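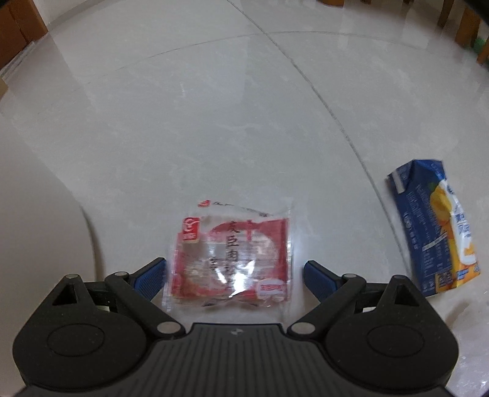
Tarun Chaturvedi wrote in after the last post to ask why we bother picking up soft things at all, when the competition in January only scored blocks and balls. He thinks we should fix the drive base first. He may be right about the drive base.

The club voted on it, though, and litter won. The next task is called Floor Sweep. You get 4 minutes, and anything that leaves the floor and lands in your bin counts. Packets and cartons are on the list. A block has the same shape every time you grab it. A crumpled drink carton doesn't, and a snack packet lies so flat that the fingers have very little to close on.

So we have been working with a hand-held gripper on a tile floor, with blue textured pads on the fingers. We do the grabs by hand and write down the angle, the height and whether the thing came up. The sheet is at 378 grabs as of Thursday, May 10, 2018. I wanted 435 by the end of the week and we won't get there.

Notes so far:

- Packets go better if one finger touches down a little before the other. Coming straight down with both mostly pushes the packet along.
- Cartons are easier across the narrow side – the wide side folds in and then slips.
- Shiny wrappers are a problem for Vivia, our vision program. It loses the outline when there is glare on the plastic. Flimura, the older one, handles glare a bit better but is too slow.

We have 50 dollars left in the parts budget. I would like to spend it on spare pads, and two people want a second battery. We'll settle that at the next meeting.

Tarun, if you're reading, the drive base still pulls left. Come by and look at it.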